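Eating Behaviour, Session 4
Does smaller cutlery make us eat less?
Notes by Elaine Caldeira

Read the Jedaletti booklet before you read these notes. It is short and confident, and most of you will have met its main claim already: people who eat slowly eat less, so anything that slows the hand will shrink the waist.

The claim has two halves, and the booklet only tests the first. Bartoš and Bouzid gave 244 adults the same lunch, half with ordinary forks and half with small ones. The small-fork group took longer. I believe that. They also left more on the plate, and here I start to have doubts. The plates were taken away after 25 minutes. Someone who has run out of time will leave food too, and the write-up gives us no way of telling the two apart.

Then look at who dropped out. The follow-up at home lost 20 people, nearly all from the small-fork group. My guess is that they got fed up and went back to their own forks. If so, the ones who stayed were those who didn't mind eating slowly in the first place.

Jelínek's reply (in the reading pack) makes a different complaint, that nobody was asked what they ate later in the day. A lighter lunch followed by a bag of crisps at four is no saving at all. I think she overstates how well people remember snacks, but the gap is real.

For the seminar, bring one page on how you would run the study again with no time limit. Say what you would measure and what you would do about dropouts.

Chopsticks come up every year as the obvious next test, and I remain unconvinced. A person who has used them since childhood may be faster than I am with a fork, so skill gets mixed up with the tool. Even the serving matters: with chopsticks laid lengthwise in a long tray, like the lime-green one, everyone picks their own, and you would need to decide whether choosing a pair counts as part of the meal. Čierny starts his clock at the first bite. Check whether the others say when they start theirs. 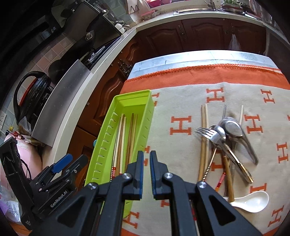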